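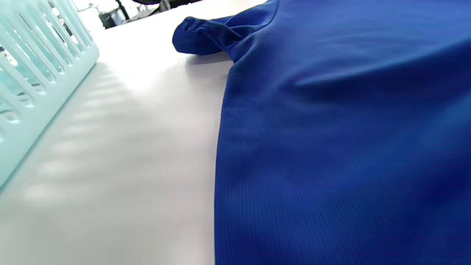 **How long does it take to learn to teach a robot by hand?**

Most people get a usable demonstration on their first afternoon, and a good one by the end of their first week.

**Pernen opens its hand-teaching kit to small shops and labs this February**

I'm Ruan Mnguni, I run the demonstration team at Pernen, and I've been asked to write this release myself because I'm the one who's been folding shirts for nine months. So forgive me if it doesn't sound like the last one!

The news first. Starting in February, anybody can order the Drodetti, our hand-held teaching gripper, along with the Asotero software that turns what you do with it into something a robot arm can practice from. Until now we'd only lent it to 14 partner sites. They've been patient with us, and a couple of them have been very loud about the trigger spring (we changed the trigger spring).

If you haven't run into one of these, you hold the Drodetti in your hand and do the job with its two fingers instead of your own. A camera rides on the tool and sees what the fingers see. You do the task again and again, a bit differently each time, and you don't need a robot in the room while you do it. You can also drive an arm remotely through Asotero if you already own one, and the software keeps both kinds of recording in the same library. I prefer the hand tool. My colleagues who grew up on game controllers prefer the remote, and we've stopped arguing over lunch.

Laundry is where we've spent most of our time. Clothes are miserable for robots - a shirt never lands the same way twice, and a sleeve that's flipped over on itself can look like a collar, a hem or nothing much at all. Our shirt library now holds 2,374 demonstrations, and it ships with the kit. It has sports jerseys and lightweight athletic shirts in it as well as the heavier cotton stuff, and the thin slippery ones are the ones I'd look at first. You pinch a sleeve a little too far in and the whole shoulder comes along for the ride.

A few things I've learned that made it into the printed guide:

- Slow down before the grasp, then commit. Hovering teaches hovering.
- Leave your mistakes in if you recovered from them. Those runs are gold.
- Move the basket between runs. Move the shirt too, and turn it around.
- Record in morning light and again at 4 p.m. Shadows on a white table fool a camera more than you'd think.
- Stop when your wrist gets tired. Tired demonstrations are sloppy and the arm will copy every bit of it.

Our first outside customer is Naidoo, a uniform rental business that sorts and folds team kit for local leagues. They had four of their own staff do the recording, people who fold for a living, and I sat in a corner and mostly kept quiet. They have a way of flicking a sleeve flat that I'd never seen and still can't do properly. It's in their library now, which belongs to them. Anything you record with Drodetti stays yours unless you choose to share it.

What's in the box: one Drodetti gripper, two sets of soft finger pads, a charging dock, the guide and a one-year Asotero license. A full charge gives you a working day with a lunch break in it. Orders placed before the end of the month also get a remote training session with someone from my team, quite possibly me.

We're holding open practice hours at the Pernen workshop all through February, with room for 72 people in total. Bring a shirt you don't mind seeing crumpled. Places can be booked through our front desk, and press who want to try the gripper before writing about it should ask for me by name.

**Press contact:** Ruan Mnguni, Demonstration Team, Pernen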